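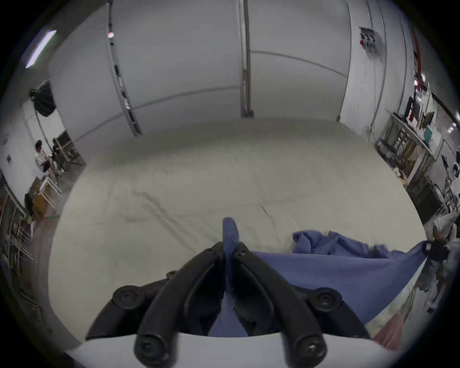 4.2 Drying, folding and where shirts go after

Wash counts alone don't explain much. We knew that going in (see 3.1) but the diary data make it plainer. What happens between the line and the drawer varies a lot more from home to home than what happens in the machine, and most earlier work on garment life skips it.

Sample as before: 294 households in Tutolham, 700 tagged garments, nearly all cotton jersey. Diaries ran 90 days. Drop-outs are covered in the appendix and not repeated here.

First, delay. Shirts left in a heap overnight got refolded, shaken out, sometimes rewashed. Rewashing of clean items was the surprise. 58 percent of households logged it at least once, usually with the note "creased" or "smelled of the basket" or just "not sure if clean." Pichler had argued for a seperate code for this at the pilot stage and she was right, we ended up adding it in week two. So week one is undercounted on this item. Treat with care.

Second, surface. Table folders and bed folders behave differently. Beds are large and they're free in the daytime, so big items and T-shirts get done there together, and piles tend to stay until someone wants to sleep. Then they move to a chair. Chair time was not in the original diary sheet. It should have been. Table folders mostly put things away the same hour, the table being needed for dinner. Small kitchens especially.

Third, method. No single way of folding a T-shirt came out as common. Thirds, halves, roll, sleeves in first, sleeves ignored. Flattening before the first fold was widespread, on beds as much as on tables (Figure 4), and people who flatten report fewer creases at wearing. Whether they get fewer is another matter, we have no measure of creasing beyond the wearer's own word. Daher is working on a scoring card for the next round.

Figure 4. Blue T-shirt spread out on a bed, pale yellow-green sheet underneath.
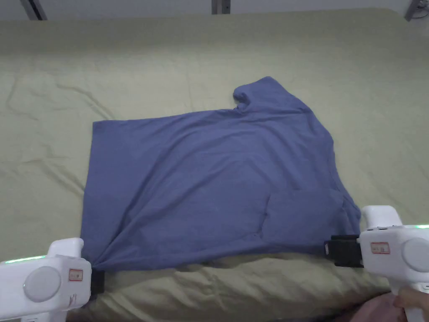

Hem and shoulder wear are harder to pin on any of this. Interviewees blamed the dryer, the pegs, the hangers, in that order. Of the three only hangers showed any pattern in the inspection data, with stretched shoulders turning up more on the heavier jersey. Pegs did nothing we could find. Dryer effects can't be pulled apart from wash temperature in this sample becuase the households that tumble dry also wash hotter. A split design would fix it. Not affordable this time.

One more point on storage. Shirts at the bottom of a stack were worn less, and shirts worn less were then given away as "old" at the June follow-up with hardly any wear on them. Upright filing in the drawer seems to help, though only a handful of homes did this and they were tidy homes in other ways too. No claim made.

For the model in section 5 we keep delay and surface, drop method, and carry hanger use as a yes/no. Rewashing goes in as an outcome, not a predictor. We tried it both ways and the fit hardly moved, but the second version is easier to read and the missing week one entries do less harm there.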